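Search this site Search for: Type and hit enter

The Fast Rail: does a two-minute closet work?

24 Jun 2019 by Lowri Yorath
151 shares 42 comments

I have been suspicious of closet systems ever since I paid $60 for a set of shelf dividers that divided nothing. So when Rasmus Lapiņa asked me to look in on the Sturora clothing corner, where the claim is that any ordinary person can put away a week of laundry at top speed, I went with my arms folded.

The pitch goes like this. You keep one open rail and one kind of hanger. You don't fold shirts, ever. Clean things go straight from the basket to the bar, and small knits get laid over whatever is already hanging until you have a free hand. Rasmus calls this last part "parking." My mother called it leaving things lying around, and she was usually right about laundry.

I'll say now that I have no quarrel with the rail. A plain bar at shoulder height is easier to live with than a deep closet where half your clothes go to be forgotten. My quarrel is with the word "fast," which gets used about everything from oatmeal to divorce. Fast compared to what? Rasmus didn't have a number for me, and the leaflet from Prevance, who put up the money for the corner, just says "in no time." I have timed myself doing a load at home with mismatched hangers and a bad attitude, and it wasn't that long either.

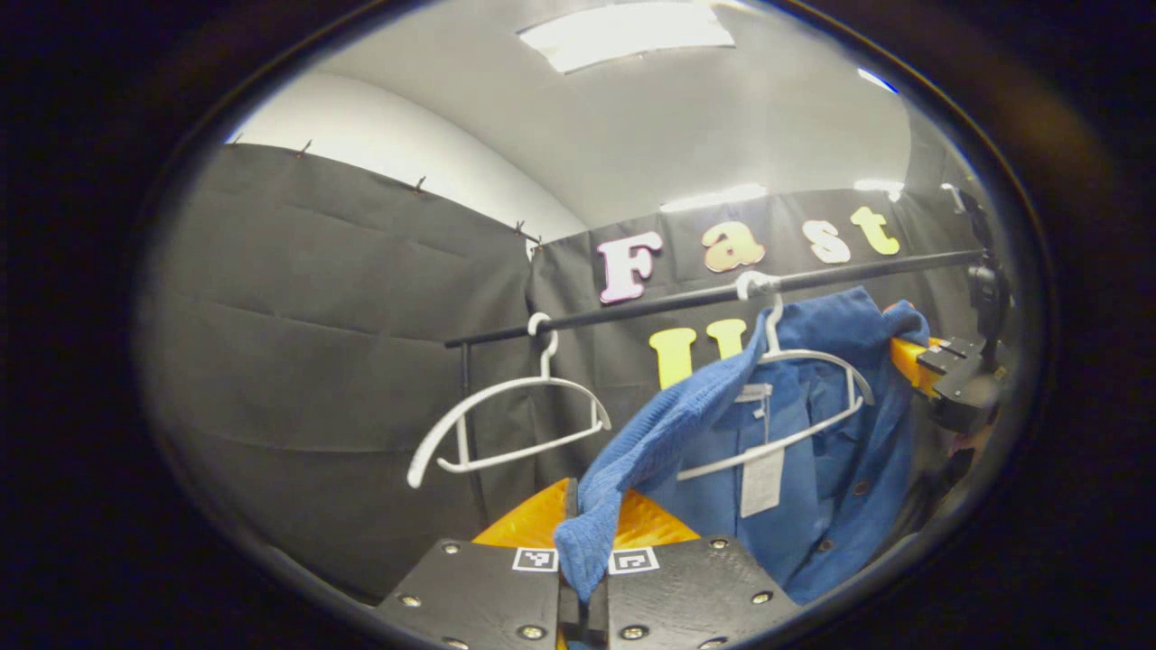
Blue knit parked over the blue button-up, white tag still dangling at the collar. Spare hanger on the left, and the word "Fast" on the wall in case we forget.

I kept coming back to the parking business. A knit laid across the top of a shirt is fine for a minute. Leave it for a day and you have a shirt with a squashed collar and a knit with a hanger bump in it. Rūta Krūmiņa, who did alterations for years and has opinions on hanger bumps, told me she wouldn't allow it in her house. Rasmus says the knit is only supposed to stay there until the next pass. I asked when the next pass was. He said it depends.

Then there are the hangers. White plastic, thin arms, a bar across the bottom. They're light and they match, and matching does make a rail look calmer, I'll give them that. Whether they hold up under a wet winter coat is another question. I bought a box of 100 very much like them two years ago and have been finding snapped hooks behind the dryer ever since. Faisal Soomro swears by the wooden ones from Kivi, but he owns maybe nine shirts and can afford to be picky.

What would I keep from all this? The spare hanger, mostly. Leaving an empty one up on the bar next to where you're working is a good habit -- you don't have to go digging in the bottom of the closet with a damp shirt over your arm. I tried it at home for a few days and I'm still doing it. The no-folding rule I dropped by the second evening. T-shirts do not need to hang, and I don't have the bar space for them.

And please take the tags off before things go up. If a tag is on, you haven't decided whether you're keeping it, and a rail full of undecided clothes is how most of us got into trouble to begin with.

Rasmus wants me back in July, when the corner moves to the bigger room and gets a second rail for pants. He promises a stopwatch this time. Valentyna Ostapchuk has offered to bring her own laundry and race him with a folding board, and my money is on Valentyna.

42 comments Share this 151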